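I have been putting off writing this one up, partly because it has been a busy July and partly because the fault made me feel a bit daft for the better part of a fortnight. Several of you asked after the two-armed cell when I mentioned it last time, though, so put the kettle on and I'll tell it properly.

The job at Nakstead sounds simple enough when you say it quickly. The parts lie on the mat, the arms pick them up and they go into the tray. Chiến Tạ wrote most of the sequence, and it's lovely work, very tidy, with comments you can read without a stiff drink. We'd had it running at a gentle speed for ages before anything went wrong.
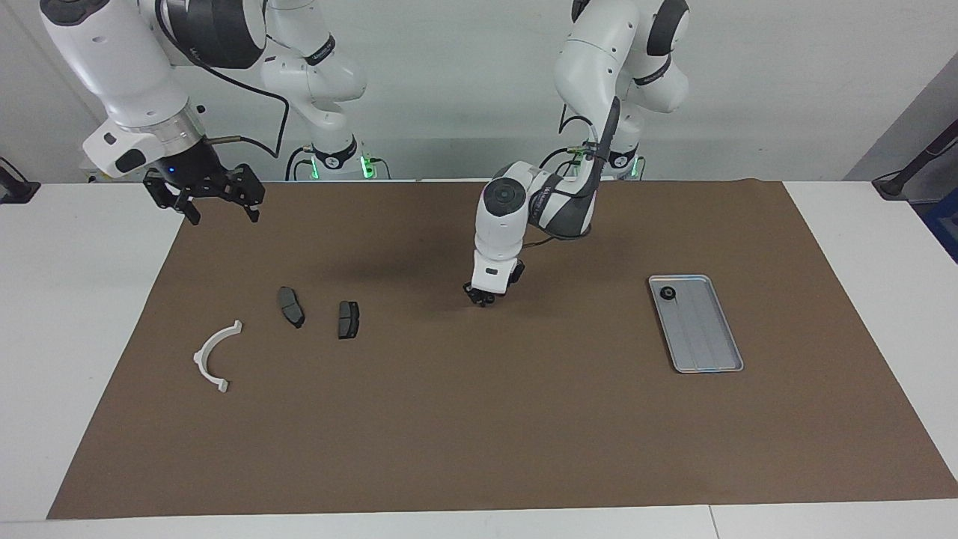 Both arms over the mat, with the two brake pads and the white bracket on the left and the tray on the right.

What went wrong was that the left arm started stopping. There was no bang and nothing got bent, I'm glad to say. It would come down towards the tray, throw a protective stop and sit there until somebody walked over and cleared it. On the first morning it did this at cycle 69, and after lunch at cycle 70, and you can imagine what two numbers like that do to a person who likes a pattern. I spent a whole evening going through the counters looking for something that overflowed at 70. Nothing did. The next run went to 315 without a murmur, and then it stopped twice before tea.

I rang Přemysl Matoušek, who fitted the cell in the first place and is very patient with me. He asked what height we were telling the gripper to go to over the tray, and I read it off to him rather proudly, and he asked when I had last measured the tray. Well. I hadn't measured it since we changed from the old Clorner trays, had I?

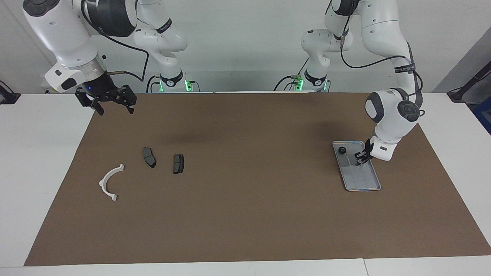 The new ones have a higher floor. It's a tiny difference, less than the thickness of my thumbnail, but we'd taught the place position with so little room to spare that the fingers were pressing on the metal each time. Mostly the arm put up with it. If the tray had been set down on a slightly proud bit of mat, the force went over the limit and the arm stopped, exactly as it should.

Now for the part I'm less pleased with. On the second day, wanting to get through a batch, I had asked Chiến whether we could nudge the force limit up a little. He said he'd rather not until we knew why it was tripping, and he was quite right – I'd have been turning down the smoke alarm while the toast burned. We left it alone, and I've apologised for sulking.

The fix took less time than the phone call. We retaught the height with a proper gap, and the arm now comes down slowly for the last stretch and feels for the tray before it lets go. I've written the tray measurements on a card and taped it inside the cabinet door, and anyone who changes trays has to fill in a new line. We have done 122 cycles since then with no stops, though I'd like a good many more before I relax.

Next time I want to get on to the Illano grippers, which I've been promising since spring.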